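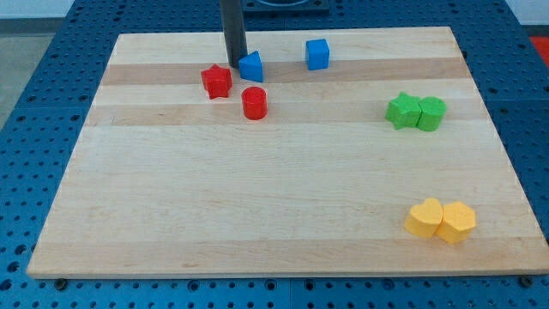 Mullden asked on the support page whether the push test has to be taught again each time the board is lifted off the table. It does. The stored origin belongs to the board's position, and a board put back by eye can be off by several millimeters. Follow steps 1 through 4 before loading any saved routine.

Support > Flinum Tabletop Arm > Set-up Guide > Section 6: Board and Block Sorting

Reading time: 4 minutes

6.1 Placing the board

1. Switch the arm to HOLD and wait for the status light to stop blinking.
2. Set the wooden board on the perforated table with its long edges parallel to the rows of holes.
3. Push the board back against the locating screws and tighten them by hand.
4. Select BOARD > ORIGIN and jog the rod to the near left corner of the board. Press STORE.

Note: Do not use a power driver on the locating screws. The threads in the table strip easily.

6.2 Setting the rod height

5. Jog the rod to the middle of a clear area of the board.
6. Lower it in FINE mode until the contact reading changes, then press STORE.
7. Raise the rod by one FINE step. This is the working height for all push moves.

CAUTION: Keep hands off the board whenever the arm is in RUN. The rod does not stop for light contact.

6.3 Loading the blocks

8. Place the blocks flat on the board, at least 50 mm from any edge. Stars, hearts, cylinders, prisms and cubes may be mixed.
9. Select SORT > COLOR. Blocks of one color are pushed together into a group.
10. Set push speed to 70 for the first run. Speeds above this can tip upright pieces.
11. Press RUN.

Note: Two blocks of the same color that touch are treated as a finished pair and are not moved again. To force a new sort, separate them by hand in HOLD.

6.4 Error codes

E51: Block outside the working area. Switch to HOLD, move the block inward and press RESUME.

E262: Rod height not stored. Repeat steps 5 to 7.

If E262 returns after a restart, check that the Hegde controller is running the August firmware or later. Older versions clear the stored height at power-off.

Jekside Automation | Flinum Set-up Guide, revised 2023-12-01 | Contact support | Back to top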